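# Two-arm table kit with belt: does the demo rental tell you anything useful?

Posted in *Equipment and kits*, tagged: two-arm, grippers, hire

**Maham Jadoon**

We are looking at the Plasine two-arm kit for a small gift-packing room in Cusimstead. The work is closed cartons, small cups and bags of sweets, all light. The supplier offers a hire period of 13 days before purchase, with the table layout left to the customer. Support is through Selberg, who also quote for set-up.

My questions are:

1. Are the standard two-finger grippers good enough for a smooth carton, or should I ask for padded fingers from the start?
2. Is the wrist camera worth having if there is already a head camera?
3. Does the belt need its own controller?

The quote is 429 a day for the hire, and the wrist camera is extra. I have no robot experience. I can follow a wiring diagram.

---

**Meinrad Hauser**

We hired the same kit last November and kept it. I will take your points in order, then add one you did not ask.

**Grippers.** Ask for both sets of fingers. The serrated ones hold a carton edge well enough, but they mark soft board if the closing force is left at the default. Ours was set to 100 on the supplier's scale, where 100 is the maximum. We run at a quarter of that for cartons. A box wider than the jaw opening has to be taken by an edge or a corner, or held between both arms. Measure your boxes before you pay for anything.

A diagonal box is a fair test. If you only ever put the carton square to the table edge, you will learn nothing about how the arms share the space. The three views are from a carton set-up on our table, two from the head camera and one from the wrist.
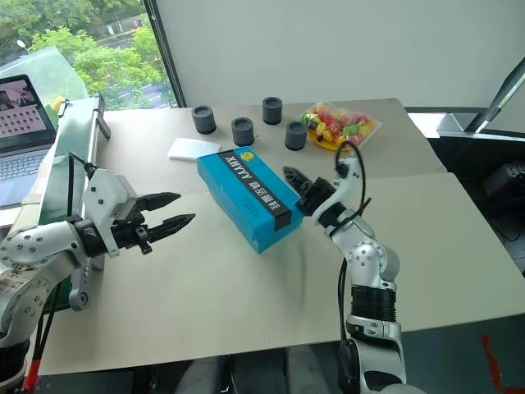
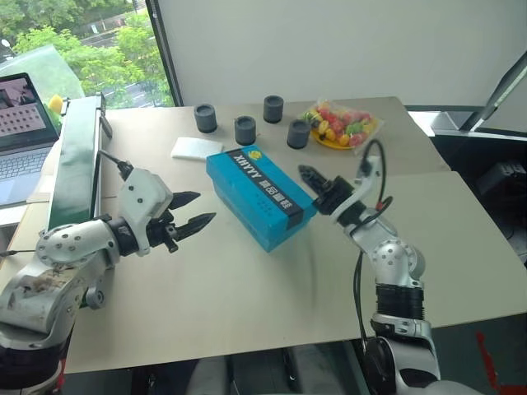
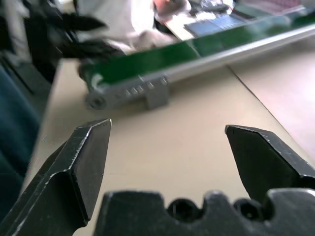
**Wrist camera.** Yes, take it. The head camera gives you the layout: carton, cups, sweets, both arms. It is poor at showing the gap between the fingers when an arm is in the way. The wrist view shows both fingertips and the table between them, so you can judge the approach before closing. The drawback is motion blur. Put plain overalls on anyone working near the table and keep them out of the background if your software is sensitive to movement.

**Belt.** Ours has its own speed box and takes a start and stop signal from the arm controller. Selberg supplied the lead. It was not in the hire kit, and we waited for it, so order it with the rest.

**Cables.** This is the one you did not ask. The outside cables loop over the wrist and need room to move. Run each arm through its full reach by hand, power off, and watch the loops. We had one catch on a table edge in the first week. Two clips fixed it.

Also check that your table boards are level where they meet. A small step at a seam is enough to stop a carton that is being pushed.

---

**Edgardo Catacutan**

Don't bother with the hire, just buy it. You lose half the period on set-up anyway. Padded fingers are cheap.

---

**Liudmyla Hnatiuk**

I disagree with Edgardo on the hire. Half the period on set-up is normal, and it tells you what the set-up costs in staff time. That figure is missing from the quote.

Some additions to Meinrad's reply:

- Ask whether the hire fee comes off the purchase price. With us it did, less 861 for delivery and collection.
- Bags of sweets are harder than cartons. The shape changes every time you let go of one. Present the bag on a plate or shallow tray, so that the height is at least known.
- Open cups can be gripped across the rim or round the body. Round the body is slower but we dropped fewer.
- Mark the floor round the arm bases with tape before the first powered run, and agree with your staff what the line means.
- The Estrella gripper fits the same wrist plate with an adaptor. I have only used it on bags. It was slower to close than the standard one.

I would not put all three products on the table in the first trial. Start with the carton, write down every failed pick, then add the cups.

---

**Maham Jadoon**

Thank you. I have asked for both finger sets, the wrist camera and the belt lead. The supplier has confirmed the first two and is checking the third. Meinrad, was the quarter force setting with the serrated fingers or the padded ones?

---

**Meinrad Hauser**

Serrated. With padded fingers we go up to 40.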